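Tirnora Open Day

Print this page
E-mail this page

The Tirnora Open Day is a yearly public demonstration of handling robots and related hand tools, held each February at the Tirnora works. It is run by Moradi, a maker of grippers and gripper parts, together with the training firm Trudier. The event covers the teaching of robots by human example, the sorting and placing of small goods, and the upkeep of gripping tools. It is open to schools, trade visitors and the general public, and entry is free.

History

The first open day was held in 2000, when Moradi moved its assembly work into the present building. It was at first a half-day visit for customers, with a talk and a walk along the production line. Members of the public were admitted from the fourth year onwards. Trudier joined as joint organiser when the programme was widened to take in practical sessions, and it has since been in charge of the demonstration hall and the printed guide.

Early programmes dealt almost wholly with fixed arms working behind guards. Visitors watched from a marked walkway and the cycle was repeated without change. Hand-held gripper work was added later, at first as a side table near the entrance, and now fills the larger part of the hall. The highest recorded attendance is 2238, reached in the first year in which the event ran into the evening.

Demonstrations

The hall is laid out as a row of separate stations, each given over to one task. Visitors pass along the row in either direction and may stay at a station for as long as they wish, except during school visits, when groups are moved on at the sound of a bell.

The hand-held stations show how a task is recorded for later use by a robot. An operator holds a gripper with two fingers and carries out the task directly, while a camera fixed to the tool stores the view of the fingers and the objects between them. Square printed markers on the gripper allow the opening of the fingers to be worked out from the pictures. The same task is repeated many times with small changes in the starting position, as a set of recordings made from one position only is of little use in training.

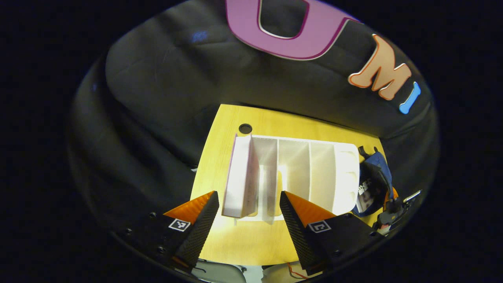
Slotting tasks are regarded as the harder part of the programme. The object has to be held squarely and lowered or drawn out without touching the partitions on either side, and the fingers themselves take up room in the slot. Operators are taught to line up the tool first and close the fingers second. A recording in which the object is dragged against a partition is marked as faulty and left out of the set, although it may be kept for use in talks.

Other stations deal with folding cloth, stacking cups and passing an object from one gripper to another. A free-standing arm repeats one of these tasks at set times, using a control program trained on earlier recordings. Failed attempts are not hidden from visitors - the operator stops the arm, resets the objects and starts again.

Equipment

Most of the hand-held tools in use are of the Viro type, made by Moradi. The Viro has a pair of exchangeable fingers, a trigger and a mounting for the camera. The body weighs 700 grams without the camera. Finger pads are treated as wearing parts and are changed before the event and again at midday if the grip has become poor. Spare pads may be bought at the desk in the entrance hall.

Visiting arrangements

Doors open at 10 am. School groups are admitted in the morning and must be booked in advance through Trudier. Children under 4 are not admitted to the hall but may use the ground-floor canteen with an adult. Talks are given in the upper room, which is reached by lift - seats cannot be reserved. Flash photography is not allowed near the stations, as it can spoil the recordings.

See also

Moradi
Trudier
Viro (gripper)

Print this page
E-mail this page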